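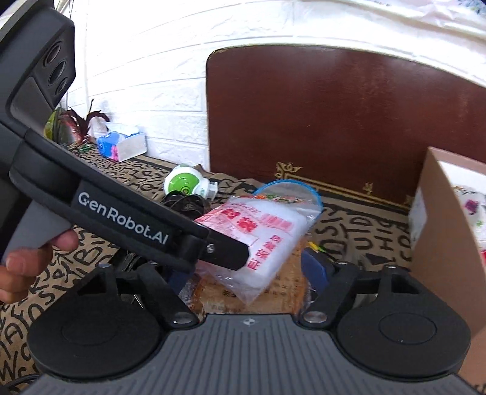 金曜の定例、議題はやっぱり小袋の把持から始まりました。Idomicoの学習データを「どこをつかんだか」で分け直した結果が出そろったので、私から報告しています(今回の議事録も私です。しゃべりながら打ったので、口調はご容赦を!)。悩みの種は透明フィルムの余りで、赤い印刷の白い包みなら、中身より先までフィルムが伸びて、下の角がくしゃっと尖っていますよね。ああいう角を指先でつまんだ軌道と、中身のあるところを挟んだ軌道が、これまでは同じ「把持」ラベルでひとまとめになっていました。方策からすれば、どっちを真似すればいいのか分からないわけです。

## 1. 分け直しの結果(報告:私)

対象は、手持ちグリッパで集めたZolwoodセットの829本です。全部見返して、フィルムの余りだけをつまんでいるものに「端つまみ」の印を付けたら、232本ありました。正直もっと少ないと思っていたので、集計のセルを見て変な声が出ました。

ラベル付けはWenierの画面でやっています。閉じる直前で再生を止めて、指先が中身にかかっているかを見るだけなんですが、つやのある包装は光って境目が見えにくく、何度も巻き戻しました。迷ったものは「不明」に逃がさず、次の持ち上げの区間まで見て決めています。ここは人によって判断が割れそうなので、後で出てくる基準書の話につながります。

学習の条件は次のとおり。

- 条件A:829本をそのまま使う
- 条件B:端つまみを全部抜く
- 条件C:抜かずに、つかみ方のラベルを入力に足す

評価はどれも100回ずつ、同じ物の並びで回しました。落下がいちばん少なかったのはCで、Bはその次、Aが最下位です。Bが勝つと予想していた人が多かったので(私もです)、会議室がちょっとざわっとしました。

Bの動画を流しながらみんなで話したのは、端しか届かない配置になると固まってしまう、という点です。包みが重なっていて中身側に指が入らないとき、Bは近づいては戻り、近づいては戻り……。Cは同じ配置で端をつまみに行って、ゆっくり持ち上げていました。捨てるつもりだったデータがちゃんと働いていて、見ていてうれしかったです。

## 2. 出た質問と意見

**速度の影響では?** 端つまみの軌道は人間も慎重になるので、もともと持ち上げが遅い。Cの改善はラベルのおかげというより、遅い動きを選べるようになっただけかもしれない、という指摘でした。鋭い。今の結果だけでは切り分けられません。持ち上げ速度をそろえた条件を足して、もう一度やります。

**ラベルは推論時に誰が渡すの?** 今は手で指定しています。これは弱いところで、Srourの側で動いている領域推定の出力をつなげないか、という案が出ました。フィルムと中身の境目を推定できれば、そこから自動で決められるはず。ただ透明な部分は推定もよく外すので、まずは精度だけ見ましょうという温度感です。

**背景の文字は大丈夫?** 大きな黒い文字だらけの布の上で集めた分があるので、包装の文字と布の文字を取り違えていないか、という心配です。注意マップを数本だけのぞいたかぎりでは、布の文字に引っぱられている感じはありませんでした。とはいえ数本です。無地の敷物での評価を足すことにしました。

**両手の映り込みについて。** 二つのグリッパが近寄る場面だと、片方の腕がもう片方の視野にがっつり入って、包みの端を隠します。端つまみかどうかを片側の映像だけで決めるのは無理があるので、判定は両側の映像を並べて行う、で全員一致。私は途中まで片側だけで付けていたので、その分は見直します(はい、すみません)。

## 3. 失敗例の上映

Cでも落とした例を8本選んで流しました。盛り上がったのは、持ち上げまでは順調なのに、運んでいる間に包みがくるっと回って、置くときに向きが合わないやつ。つまんだ点より重い側が下に来るのだから当たり前なんですが、今のラベルは「つかむ瞬間」のことしか言っていないので、運搬中の揺れまでは面倒を見てくれません。

もう一つ気になったのが、隣の包みのフィルムを一緒に挟んでしまう例です。これは端つまみとも中身つかみとも言いにくく、「巻き込み」として別に立てるかどうかで意見が分かれました。分類を増やしすぎると付ける側がつらい、という声に私は深くうなずきました。今回は保留にして、Wenierの備考欄に書いておく運用にします。

## 4. 決まったこと

- 主条件はCで進める。Bの結果も比較として残す
- 持ち上げ速度をそろえた追加実験をやる(私)
- 片側の映像だけで付けたラベルの見直し(私。来週の定例まで)
- ラベル基準書に、光沢の強い包装での止め方と見方を書き足す
- Srourの領域推定は、まず精度の確認だけ。つなぎ込みはその結果を見てから
- 無地の敷物での評価を追加する

## 5. その他

Zolwoodの保存先がそろそろいっぱいです。中間の書き出しファイルを置きっぱなしの方、消してください。私の分は会議中に消しました。

次回は同じ時間、同じ部屋。速度をそろえた実験が間に合えば、その動画から始めます。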